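Shared office on Nornau Street puts its microwave on a cleaning schedule

AVIVTHORPE, 7 March 2020

The people who work on the upper floor of the Bellis building have a new rule to follow at lunch, and it concerns the microwave.

Starting this week, the white oven on the round table will be wiped out twice a day, with a full cleaning of the glass turntable at the end of each week. The rule was adopted by the tenants of the shared office at 3321 Nornau Street after months of complaints about soup, popcorn and one pan of fish that was still being talked about in the new year.

"I got tired of heating my coffee in somebody else's chili," said Vesna Bošković, who rents a desk on the floor and wrote the first draft of the schedule in October. "It takes a few minutes. You open the door, you wipe it, you close the door."

The routine is short. A blue cloth is kept for the microwave only. The inside is wiped first, starting with the floor of the oven and the plate, then the walls, then the inside of the door. The cloth goes home with whoever had the last turn on Friday and comes back washed on Monday.
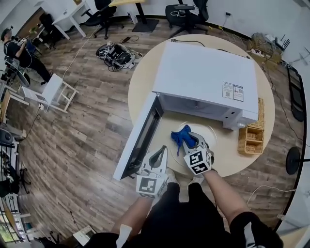
Six small firms share the floor, and each takes one week in turn. The order was drawn from a coffee mug. Prodik, a bookkeeping firm that has been in the building for nine years, drew the first week.

Fiorella De Luca, who manages the floor for Bellis, said the old arrangement was that everyone cleaned up after themselves. She said that worked when there were two tenants.

"With two, you know who did it," De Luca said. "Now people come through for a day or an afternoon, and they don't know where anything is kept."

Paper towels were tried over the winter and dropped. Tenants said they fell apart on dried sauce and filled the trash by noon. Sponges were tried next and began to smell. The microfiber cloth was suggested by Eleni Lazarević of Prodik, who uses the same kind at home on her stove.
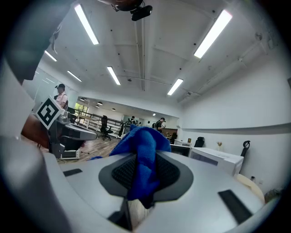 A blue microfiber cloth of the kind now kept for the microwave.

Lazarević said a damp cloth and warm water take care of most of it. For anything baked on, the schedule calls for a cup of water with a slice of lemon, heated until it steams, with the door left shut for a while afterward. Spray cleaners are not allowed inside the oven.

The turntable caused the most discussion. Some tenants wanted it washed in the sink every day. Others said it would be broken within a month. The version that passed has it lifted out and set on the table for wiping, with a sink wash on Fridays. A replacement plate would be paid for out of the coffee fund.

Not everyone on the floor was in favor. Odette Langlois, a translator, said she eats cold lunches and asked to be left off the list. She was, after agreeing to water the plants instead.

"I have never used it," Langlois said. "I do not see why I should scrub it."

The office is one large open room with a high ceiling and a wood-plank floor, so a burned lunch is noticed at every desk. De Luca said she looked into putting the microwave behind a door, but there was no closet with an outlet that could take it.
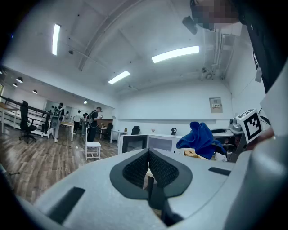

The open office, with its wood-plank floor and high ceiling.

The schedule also covers the table itself. The person on duty wipes the top after the lunch hour and checks that the power cord is lying flat. Food may not be left on top of the oven. Mugs, lids and loose forks found on the table at closing go into a box by the sink, and anything still in the box after a week is given away.

Vesela Nedeljković, whose turn comes up later in the month, said she had already set a reminder on her phone. She asked at the meeting whether the refrigerator would be next. De Luca said it would be taken up in the spring. 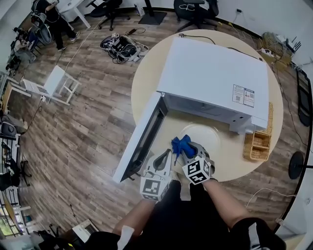 How to sign up

Tenants who joined the floor after the draw can be added to the list by seeing De Luca at the front desk. Day visitors are not asked to take a turn, but they are asked to cover their food. A copy of the schedule will be sent out with the monthly bill, and weeks can be swapped as long as both firms tell the desk by Friday afternoon.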